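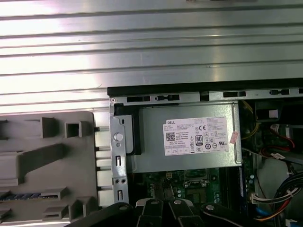 Figure 1. Inside the desktop tower: the power supply with its DELL label, next to the steel bracket and the black latch.

Course handout, Unit 2: Taking apart a desktop computer
Prepared by Dagmar Krajčí, revised 7/2/24

Before you start
Shut down the computer, pull out the power cord and press the power button one time with the cord out. Put on the wrist strap and clip it to bare metal of the chassis. Have one tray for screws and one for the larger parts. Please write on your worksheet every part in the order you remove it, the list is your map when you build the machine again.

The power supply
We don't open the power supply in this course. The housing stays closed, also when the unit is out of the computer, as the capacitors inside can hold a charge for a long time.

Find the label before you touch any cable. On the unit in Figure 1 the maker's name is at the upper left, with a small QR code under it. Lower on the label are the CE mark and the 80 PLUS badge. CE is the maker's declaration that the product meets the European rules which apply to it. 80 PLUS is about efficiency, that is, how much of the power from the wall arrives to the components and how much is lost as heat. It tells you nothing about the maximum wattage. Students mix these two every year — look for the output table and copy the wattage from there.

Then look how the unit is held. Some cases use screws at the back, some use a latch, many use both. Never pull on the cables to move the unit.

The processor
The cooler comes off first. Loosen its screws crosswise, a few turns each, and if it sticks to the processor, twist it gently left and right. Do not lift by force. Open the socket lever fully and take the processor straight up, holding it only by the edges.

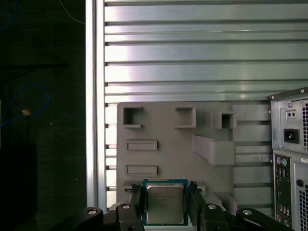
Figure 2. Intel desktop processor, held by its left and right edges. The silver part in the center is the heat spreader.

The metal cover is called integrated heat spreader (IHS). It carries the heat from the silicon die to the cooler, and it also protects the die from pressure. The model and serial marking is etched in the metal in very small letters. Turn the processor slowly under the lamp until you can read it, or use the magnifier.

The green part around the IHS is the edge of the substrate. Keep your fingers away from the underside, where the electrical contacts are.

For your worksheet
Write the wattage of your power supply and the full processor model. Explain in two or three sentences why the IHS needs thermal paste although it looks flat. If your marking is not readable, ask Tuấn Cù for the parts list of your machine.

Reading for the next unit: the Konarholm booklet, chapter on memory modules.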